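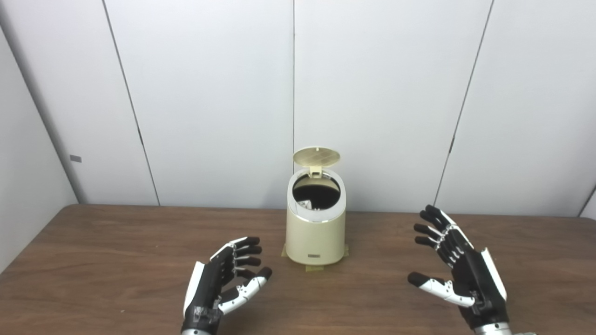
## 4. Setting Up Your Warnik Water Softener for the First Time

By now the softener should be standing where you want it, level, with both hoses attached and the bypass valve still turned to BYPASS. If you skipped ahead (and plenty of us do!), please go back to Section 3 and finish the plumbing first, as nothing in this section will go well until the hoses are tight.

Set aside an unhurried afternoon for this part. The work itself is easy, but there is a fair bit of waiting, and it's much nicer to wait with a cup of coffee than with one eye on the clock. It also helps to warn everyone in the house that the water will be off for a little while, particularly anyone who is about to step into the shower.

### 4.1 Filling the salt tank

1. Lift the lid off the salt tank and check that the float inside moves up and down freely. It should slide with one finger.
2. Pour in one bucket of clean tap water. You only need to do this once – after the first cycle, the softener tops itself up.
3. Add salt until the tank is half full. Pellets are best. Block salt will work if you break it up, but it tends to leave a crust along the wall of the tank.
4. Put the lid back on and press down at each corner.

**Note:** Don't be tempted to fill the tank right to the brim. A very full tank holds damp salt against itself, and over a humid summer it can set into a solid bridge with a hollow space underneath. See Section 7 for how to break up a bridge with a broom handle, gently.

**Caution:** Never use rock salt meant for driveways. The grit in it settles at the bottom and clogs the brine valve, and cleaning that valve is a tiresome job.

### 4.2 Letting the water in

1. Open the cold tap nearest to the softener and leave it running.
2. Turn the bypass valve slowly, a quarter of the way toward SERVICE. You'll hear air hissing and spitting out of the tap, and that is perfectly normal.
3. Wait until the tap runs in a smooth stream, then turn the valve the rest of the way.
4. Close the tap and run a dry paper towel around each hose fitting. If the towel picks up any water, turn the valve back to BYPASS and tighten that fitting by hand before you reach for a wrench.

The first water through may look a little cloudy or tea-colored. Let it run until it clears, and please don't start a load of white laundry before then.

### 4.3 Programming the control head

Plug in the power adapter. The display will light up and show the time of day, flashing.

1. Press SET, then use the arrows to choose the correct time. Press SET again.
2. Enter your water hardness. The factory setting is 8, which suits a good many homes, but a test strip will give you a proper answer.
3. Enter the number of people in the household. The factory setting is 4.
4. Choose the hour for regeneration. We suggest the middle of the night, when nobody is likely to want a bath.
5. Hold SET until the display stops flashing and the reserve reading appears. A new unit shows 97, meaning the resin is very nearly at full capacity.
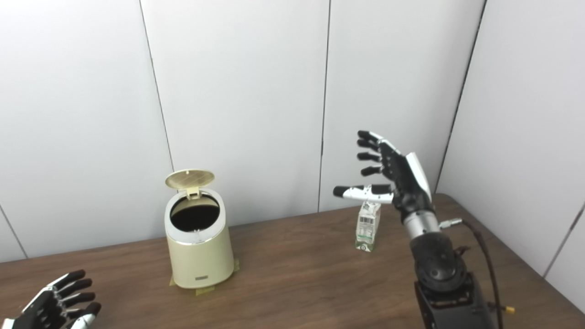

Seren Hopkin wrote in to say that she had entered her hardness in parts per million when the display was asking for grains per gallon, and that her softener then regenerated every single night until she noticed how fast the salt was going. She would like this page to mention it in large letters, so here you are, Seren:

**CHECK THE UNITS ON YOUR TEST STRIP BEFORE STEP 2.** If your strip reads in parts per million, divide by 17.1 to get grains.

### 4.4 The first regeneration

1. Press and hold REGEN until the motor starts to hum.
2. Leave the unit alone until the display returns to the time of day. It will go quiet now and then between stages.
3. Check the drain hose while the water is flowing, and make sure its end is secured above the drain.

**Note:** The control head will show a service reminder after 3,000 gallons. Press SET once to clear it, then rinse the small inlet screen as described in Section 6.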